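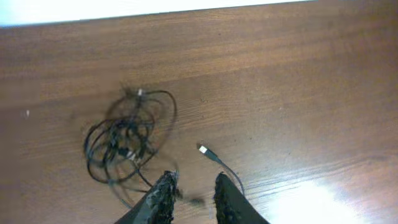 Kisholm Announce Second Album and a January Tour

May 7, 2023

Kisholm are back! The synth-pop four-piece confirmed this morning that their second album, Renaud, is finished and on its way this fall, and they've put out a first single to prove it. It's called "Clomell," it runs just under four minutes, and it has been stuck in my head since breakfast.

If you came to the band through their debut, the new song might catch you off guard for a minute. The drum machine is still there, and so are those stacked harmonies (thank goodness), but there's a big, bright piano part running through the middle that sounds like nothing they've done before. Then the last chorus comes in a step higher than you expect and the whole thing takes off. It's a summer song from a band that has mostly written winter ones, and I'm all for it.

The album has 11 tracks and was recorded over two long stays at a rented house near the coast. In a note to their mailing list, the band said they went in with far too many demos and spent most of the first month throwing things out. Two songs that have been floating around in live recordings made the cut, including the slow one they closed with on the last tour. Fans have been begging for a proper version of that for ages. 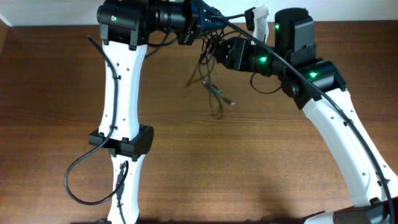 The first chance to hear any of it live comes next month at Itis, the little club where they played their first headlining show. The room holds 387 people, so that one is going to be a scramble. Mailing list members get a crack at tickets a day early, and whatever is left goes on general sale the next morning.

A full tour follows in January, with bigger rooms this time — the largest on the list holds 2000, a huge jump from the 800-seaters they were filling last year. The opening acts haven't been named yet. The band did say they'll be bringing a string section for at least a few of the dates, and if those piano parts are any hint of what the rest of the record sounds like, that could be really special.

There's also a limited vinyl pressing of 1238 copies on pale green wax, with a fold-out lyric sheet. Preorders are open now on the band's site, and "Clomell" is streaming everywhere.

Recent News
Five Debut EPs We Can't Stop Playing
Summer Festival Lineups: Who's Playing Where
Watch: A Rooftop Set Worth Getting Up Early For
The Best Breakup Songs of the Year So Far
New Music Roundup: Spring's Last Big Singles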